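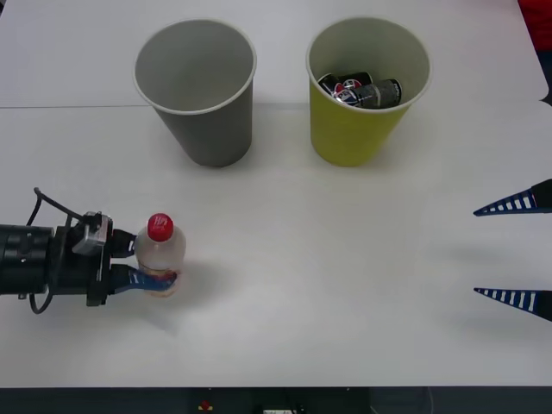

September 10, 2019

Third show this month telling me Cundlow is "the new Fesville." I had it on while I ate and nearly turned it off twice. The whole case is that both teams pass well and both have an old coach who doesn't smile. By that logic a gray paper cup and a yellow paper cup are the same dynasty, same size, same shape, case closed. Fesville won with a bench that ran ten deep. Cundlow plays seven guys and prays.

Ashwin Shetty called in to say the numbers back it up. Which numbers? He had 69 wins over two seasons and left out that a good chunk came against teams already packing for summer. Nighat texted me that I'm just bitter about March. Maybe so. I was in the building in March, one of 3892 people, and I watched them blow a lead to a team missing its starting center. Fesville never did that that I can remember, though I should look it up before I say so to her.

Muthu Rao has played some 300 games and they talk about him like he invented the corner three. He's shooting fine. He's also a step slow on defense and has been since last winter.

Eskil wants to split season tickets, $213 each for the cheap end. I told him I'd think about it. I don't trust the new roster, and I don't trust Eskil to show up on weeknights. Opener is against Krishnan. Will probably go anyway.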